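Apr 9, 2022
Posted by the Redcombe kitchen diarist

Up late, no breakfast, straight into the table things. Wanted the autumn setting sorted before lunch and of course it wasnt.

Pumpkins first. The little striped ones, cream and orange, love them. Grarna had them in a bin by the till and I should have bought 5. Lavender plate in the middle, pumpkin beside it. Teal mug stays at the back, it's the only colour that doesn't fight with the plate. Tried the Donati bowl, too big, back in the cupboard.

Still no napkins. Still no decision on the red or the orange, both too loud next to the purple I think, but will look agian tomorrow with fresh eyes. White tabletop is unforgiving, every crumb.

Tea at 2, cold by the time I got to it. Rang Nurkon re the missing saucers, on hold forever, 19 minutes!! They've been promised since January.

Plate and pumpkins, then the red and the orange:
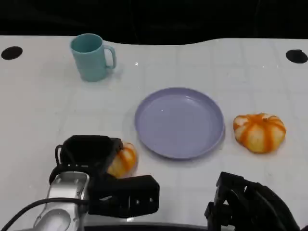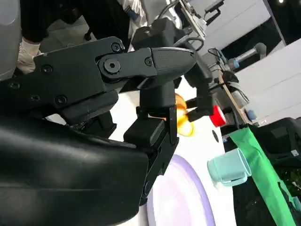 Recent entries
- Saucers, again
- What fits in the Redcombe cupboard
- 1,000 jars and no lids
- Purple plates, yes or no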